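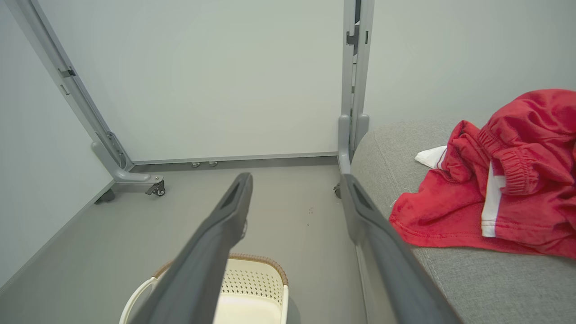

Posted by Erick Mwakyusa | Troubleshooting log | Game: Gratix (console) | Status: solved

Problem: Gratix freezes on the docking screen at Jenau station. Music keeps playing, the ship keeps drifting, no button does anything. Save is 59 hours old and I love this game to bits, so I was not going to start over!

First try. Closed the game, opened it again, loaded the autosave. Same freeze, same spot, right when the landing pad number should pop up. Did it three times to be sure.

Second try. Loaded the manual save from the Wan asteroid belt (bless past me for making one) and flew back to Jenau the long way. Froze again. Docked at Ista instead and it worked perfectly, so the trouble is with Jenau and my save together. A brand new pilot can dock at Jenau with no problem at all, I checked.

Third try. Rebuilt the console database from safe mode. Took five minutes, did nothing for the freeze. The menus do feel snappier, so I'm glad I did it anyway.

Fourth try. Deleted the game and downloaded it fresh overnight, all patches included. Copied the save to a USB stick first - please do this, cloud saves can lag behind. Sunday morning, coffee in hand, flew up to Jenau... frozen.

Fifth try, and now it gets fun. I went through my ship's log and saw I was carrying 216 delivery contracts. I pick up every single one I see, can't help it. Of those, most ended at Jenau, and the station tries to list them all the moment you ask for a pad. So I went to Ista and started dropping contracts from the board there. You have to hold the button on each one, and there is no "drop all". With around half of them gone I flew over to test. The screen hung for a good long while and then the pad number came up!! I may have yelled.

Dropped more until only a handful for Jenau were left, and now docking is instant. Cost me 634 reputation points with the traders, which I'll earn back in a weekend of hauling ore.

Fix in short: dock somewhere else, open the contract board, drop the ones that end at the station that freezes, save by hand, try again. No reinstall needed. I've sent my save to the developers with all of this written up.

Comments

orehound: Same freeze for me since the May patch, but at Wan Relay. Dropped my contracts and I'm in. Thank you!

pixelmoth: Does it matter if they're expired? Mine are nearly all expired.

Erick Mwakyusa: Expired ones seemed to count for me, so clear those first. They don't cost any reputation either!

tallship_9: Still frozen with only two contracts left. Sending my save in too.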